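Lollgate kitchen robot: pre-purchase safety checklist, with my comments

Right, this is the list we're working through before anyone signs for the two-armed unit. Version of June 2023, and it replaces the one with the coffee ring on it that's been going round the office. I've kept the ticks short and put my grumbles underneath each one, because last time people only read the ticks and we ended up buying a trolley that didn't fit through the door.

Status is one of three: OK, OPEN, or STOP. A STOP means no purchase order.

1. Floor loading and level
Status: OK
The floor in the test kitchen was relaid two years back and it's flatter than my own at home. I went over it with the long level and found one dip by the drain, well away from where the robot would stand. Somebody should mark the dip with tape before the installers come. (I said I'd do it. I haven't done it.)

2. Power and isolation
Status: OPEN
We need a dedicated socket and a lockable isolator that you can reach without leaning past the arms. Quote for the electrical work is in at 543 pounds, which I thought was fair. It is NOT in the equipment budget at the moment, so please, please add it before the October round or it'll come out of consumables again and I'll be the one explaining why we've no gloves.

3. Emergency stops
Status: STOP
The supplier's price covers one stop button, on the robot's back. Lovely if you happen to be standing behind it. I want a second one on the wall by the door and a wireless one for whoever is supervising. Dimik will supply the wireless one as an extra but haven't sent a price, and I've chased them twice. Leave this at STOP until it's in writing.

4. Reach and pinch points
Status: OPEN
We've been doing this one in the simulator, which costs us nothing but time. The model has a stone worktop with a built-in cooktop, a bowl, a bottle and a plant in the corner, and we bring both arms up to it and look at where fingers (ours, I mean) might get trapped. My worry is the corner. The right gripper comes in very close to the stone block there, and I'd like a proper figure for the gap before we agree a layout. If we can't get one, the budget needs a line for moving the real counter, and that's joinery, and joinery is never cheap.

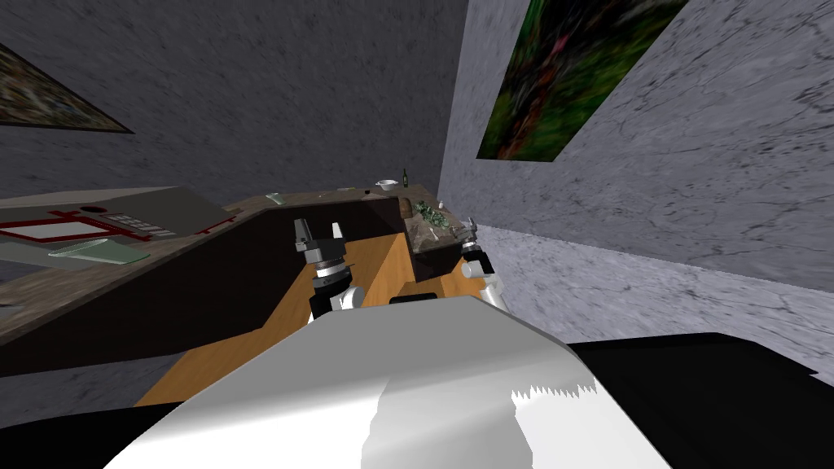 Sivaprasad Kurup: I'd put the joinery line in now, whatever the gap comes out at. On the Plillik job we waited for the measurements, the money had gone by the time we had them, and we ran for months with a rail of tape on the floor. Also, have you asked whether padded covers for the grippers are included? They weren't for us, and they wear out quicker than you'd think.

Good point on the covers, and no, I hadn't asked. I've added them as item 7. I've put 2000 in for joinery as a placeholder, so if anyone from finance is reading, that number is a guess with a pound sign in front of it and I'll swap it for a real one when the joiner has been.

5. Hot surfaces and knives
Status: OPEN
First three months: cold work only. No hob, no blades, bowls and bottles and boards and that's your lot. I'd like this written into the risk assessment as well as here, as I know what we're like once a thing is plugged in and there's a visitor. The hob needs its own cut-off before we move on to hot work. Nobody has priced that yet, so it's a gap in the plan.

6. Training
Status: OK
The supplier gives a day's training on site. I've booked it for everyone who'll supervise, plus two spare places. Greenberg wanted to charge for the refresher and I talked them into throwing one in, which I'm still quite pleased about!

7. Spares and wear parts
Status: OPEN
Padded covers (see above), finger tips, one spare wrist cable. The finger tips are 19 pounds each and I'd buy a boxful with the machine, as the delivery charge on small orders is daft. The wrist cable is the one with the long wait. Order it on day one.

8. Cleaning
Status: OPEN
Can the arms be wiped down with our usual spray? The manual says "mild detergent" and leaves it there. I've emailed. If the answer's no, we need sleeves, and sleeves are another running cost that isn't in the sheet.

9. Insurance
Status: OK
Spoke to the broker. There's an excess of 50 pounds on accidental damage to the worktop, and the robot itself goes on the equipment schedule once we have a serial number. They want a copy of this checklist with no STOPs on it, so see item 3.

10. Storage when not in use
Status: OPEN
It needs to park somewhere with the arms folded and the isolator locked off. The alcove by the cold store would do if we shifted the racking. I measured it on Friday and it's tight but it goes.

Still to chase: Dimik for the wireless stop price, the joiner for a visit, the supplier about the spray. If you've got anything to add, write it under the right item and put your name on it.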